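Trerberg opens indoor air and damp advice service for renters

12 October 2018

Trerberg, the housing advice organisation, has opened a free service for renters who are worried about damp, mould or poor air flow at home. The service is open to anyone who rents a house, unit or single room, whether through an agent, a private owner or a community housing provider.

Renters can ring, write in or come to the front counter. An adviser will go through the problem with them, explain what the tenancy agreement says about repairs and help them put a request in writing. If the owner or agent does not respond, the adviser can help with the next step, including getting papers ready for a hearing.

The service grew out of a trial run in May. During the trial Trerberg took calls from 62 households. Nearly all had raised the problem by phone or in passing during an inspection, and many had no written record of doing so.

“Mould is one of the most common things we get asked about and one of the hardest to get fixed,” said Razia Virk, who manages the new service. “The tenant is told to open a window. The owner is told the tenant dries washing inside. Months go by and the wall gets worse. We want people to get something on paper early, in plain words, with the date on it.”

Trerberg has also put out two short guides. The first, Before You Sign, is for people looking at a place to rent. It suggests visiting after rain where that can be arranged, smelling inside built-in cupboards, opening and closing every window, and asking when the walls were last painted. Fresh paint in one corner only is worth a question. The guide also asks people to look at the line where the wall meets the floor, particularly behind doors and in rooms with an outside wall, as rising damp tends to show there first.

The second guide, Asking for Repairs, has sample letters and a page for keeping notes of calls and visits. It covers leaking gutters, broken exhaust fans, windows painted shut and damage to carpet or timber floors. There is also a section on what tenants are expected to do themselves, such as wiping away moisture and running the fan when cooking.

Plain walls, and where they meet the floor 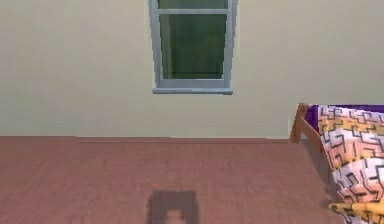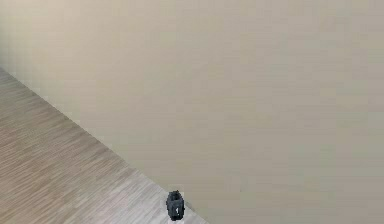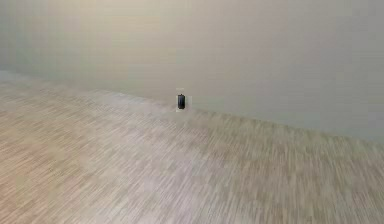 Thomas asked whether a tenant who had already moved in and missed these checks could still raise a problem that was there from the start. Trerberg's advice is that they should do so as soon as they notice it, and should not wait for the next inspection. A condition report that does not mention the fault makes things harder but does not end the matter. Photos, letters from earlier tenants and a report from a builder can all help.

Advisers will not carry out building inspections or test for mould. Where a test is needed, they can explain what kind of report is likely to be useful and who usually pays for it. People with breathing trouble or other health concerns should see their doctor first and ask for a letter that can be attached to the repair request.

The service is paid for by a grant from the Wedus Foundation, which covers two years of wages, printing and phone costs. Jomer, a print shop, produced the guides at a reduced rate. They are written in everyday English and a large-print version is available on request. Translated copies are planned, and Trerberg would like to hear from local groups about which languages to start with.

Owners and agents are welcome to use the guides as well. Trerberg says a number of agents asked for copies during the trial to hand out with keys – mainly the pages on fans and airing out rooms in winter.

“Most owners we deal with don't want a damp house either,” Ms Virk said. “It costs them a lot more if the plaster has to come off. A clear letter with a photo in it often gets a tradesperson out there without any fuss.”

Both guides are free from the Trerberg front counter and can be posted on request. Libraries, neighbourhood centres and health clinics can order them in bulk at no charge.

Media enquiries: Razia Virk, Trerberg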